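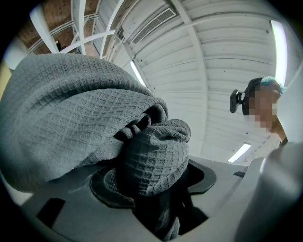 4. Sorting and folding the soft items

Grelthorpe Shelf Set, user guide, section 4

Before you start, the shelving unit must stand level and all screws from section 3 must be tight. Work on one pile at a time.

4.1 Put all the textiles in one heap on a flat surface near the shelves.

4.2 Take one piece from the heap. Hold it by one edge and let the rest hang down.

4.3 Shake it two times. If there is a twist or a knot in the cloth, open it with the fingers. Do not pull hard. Gray waffle-knit cloth stretches easily and the small squares lose their shape.

Note: Sweatshirts are folded with the sleeves to the back. If there is a hood, lay it flat on the chest side first.

4.4 Fold the piece to a width of 12 inches. Thick blankets can be folded to 21 inches, and these go on the lowest shelf only.

4.5 Make the stacks by kind: blankets, kitchen cloths, clothes. Leave a space of one hand between the stacks.

Caution: Do not store damp textiles. Metal shelves can mark the cloth.
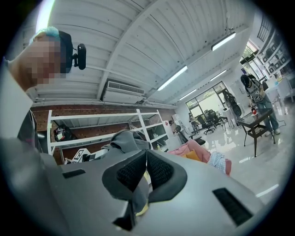 Fig. 4-2. Gray fabric held up; shelves and textile heap behind.

4.6 Fill the shelves from the bottom to the top. Keep the bags on their own shelf, away from clean cloth.

For shelf liners, order part 173 from Pathirana.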